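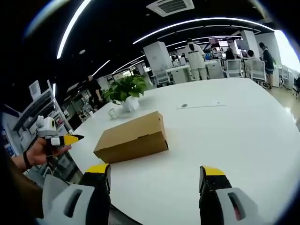
Issue 13 · Page 170

**Budgeting for the bench: what a packing trial costs**

When Skerkine began planning for automated packing, its first draft budget listed one robot arm and very little else. The revised version, tabled in February, gives most of its lines to the work that comes before an arm is bought: hand-held grippers, operator hours, data storage and a table in an open office. 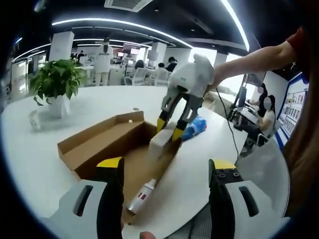
*A spray can in an open carton, with a foam block at the far end.*

The firm compared quotations from Fakudness and Ashby. Both priced the grippers in pairs. Only Ashby included spare fingertips, and its figure of $1,364 per pair was accepted for a first order of three pairs.

Cartons proved harder to cost. Lids and side flaps are handled 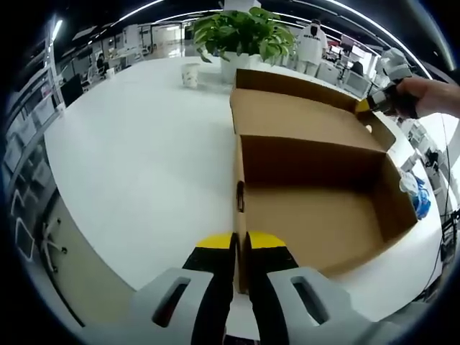 as a task of their own in the plan, with separate hours set aside for opening and closing. Purchasing staff had first counted them as part of packing — an error that left the labour line well short.

Glassware is also budgeted separately, with an allowance for breakage and cleaning.
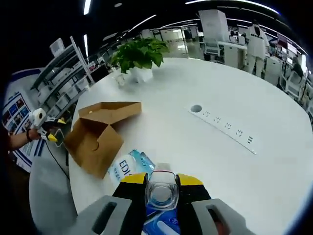

## Before signing

Lalitance, which reviewed the plan, advises buyers to request service rates in writing and to hold the arm purchase over to the next financial year.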